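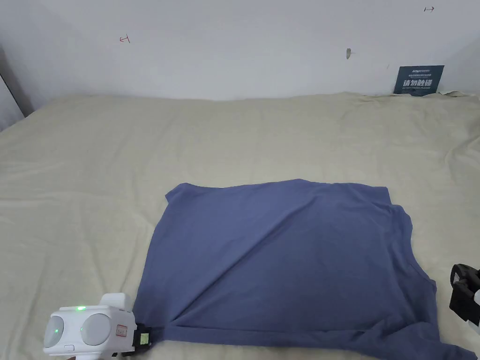
A blue T-shirt on a cream sheet, partway through folding.

Last updated: July 26, 2026

Every few years the penny comes up again, and every few years I read the same claim, that getting rid of small coins is a trick to raise prices. I don't buy it, and I want to set down why, mostly so I can stop typing the same reply under other people's posts.

The claim goes like this. If the smallest coin is a nickel, stores will round everything up. A sandwich priced at $6.98 becomes $7.00. Do that on every item in the country and you have a hidden tax on people who pay cash, who tend to be the people with the least of it.

The first problem is that rounding happens on the total and not on each item. If I buy nine things, the prices on the shelf stay as they are. They get added up, sales tax goes on, and then the total is rounded once. The most you can lose that way on one trip is two cents. You can gain two cents just as easily.

I tested this in a small way last October. I went through a shoebox of grocery and hardware receipts, 82 of them, and worked out what each would have come to if rounded to the nearest nickel. Three cents. That was the whole difference over 82 trips, and it was in my favor. I don't claim that proves anything about your receipts. But if there is a scheme to rob me, it's a slow one.

The second problem is that a store could raise prices today if it wanted to. The Fikix market near me put its store-brand coffee up 61 cents in one go last year, pennies and all. What holds prices down is that I can walk across the lot to Lozano and buy coffee there. That doesn't change when a coin goes away.

There is a fair point on the other side, and I'll give it room. Rounding only touches cash. If you pay by card you pay the exact amount. So whatever effect there is, good or bad, lands on cash customers. A store with a very small menu could set its prices so the usual order always rounds up. The coffee counter at Uton sells four things, and it wouldn't take a genius. A state could deal with this by making stores round cash totals down. I'd be fine with that, and the cost to the store is small.

What I don't accept is the idea that a coin is worth keeping out of respect for the dollar. The dollar buys what it buys. A penny that costs more to make than it's worth is a loss to the public, and people who complain about government waste should be the first to say so. I have 300 of them in a jar in the laundry room. I know because I rolled them last winter, then never took them to the bank. The trip to Sokness and back burns more in gas than the jar is worth — so there they sit, next to the dryer sheets.

I'd go further and look at the nickel next, but I know how that sounds and I'll leave it for another post. The one I had planned for this week was on sales tax holidays. It's half written and will go up when I've checked the state's numbers.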